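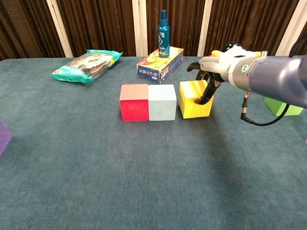

Figure 4. The gripper over the yellow foam cube, with one finger touching the top face.

4.3 Comparing two grippers on foam cubes

By now your arm should be mounted and talking to the Sirko controller, and you are probably itching to pick something up. Good! Foam cubes are a kind place to begin. They forgive a heavy squeeze, they don't roll away, and they show very plainly when the fingers come down off center. The steps below take you through one full comparison between the Cirnira gripper and the Skestlow gripper, and they work just as well for any other pair you may own.

Before you begin, cover the table with carpet or another soft covering. A plain backdrop is helpful too, if you plan to go over your recordings later.

1. Set the cubes in a row near the middle of the table. Let two of them touch and leave a short gap before the next one. The lone cube is your easy pick, and the touching pair is the harder one.

2. Put a few household things behind the row – a box, a bottle, a bag of snacks – so that the camera has something to sort through besides bright foam.

3. Fit the first gripper to the wrist and push the connector in from underneath until it is fully seated.

CAUTION: Leave enough slack in the cable for the wrist to turn all the way in both directions. Switch off the arm before plugging in or unplugging any gripper.

4. Open Sustbridge, choose Manual Jog, and set the speed to 10 percent. Please do leave it there for the first session, even if it feels terribly slow.

5. Bring the gripper in over the lone cube and lower it in small steps. Stop as soon as a finger meets the top of the foam, and save this height as "Touch."

6. Raise the arm, open the fingers wider than the cube, and lower them again until the tips are halfway down its sides. Save this height as "Grip."

7. Set the closing force to 400 and run the pick 10 times, putting the cube back on the same spot after each try. Sustbridge keeps the tally for you.

8. Repeat steps 5 to 7 with one cube of the touching pair.

9. Change to the second gripper and start again from step 3. Finger lengths differ, so the saved heights must be taken afresh.

NOTE: If you see message 563, the controller still has the old gripper profile loaded. Go to Tools, pick the right profile, and restart the jog screen.

CAUTION: Keep your hands off the table whenever the arm is enabled, also between picks.

When both grippers have had their turn, open the Compare tab to see the results side by side. Saving the comparison to a file is covered on page 82.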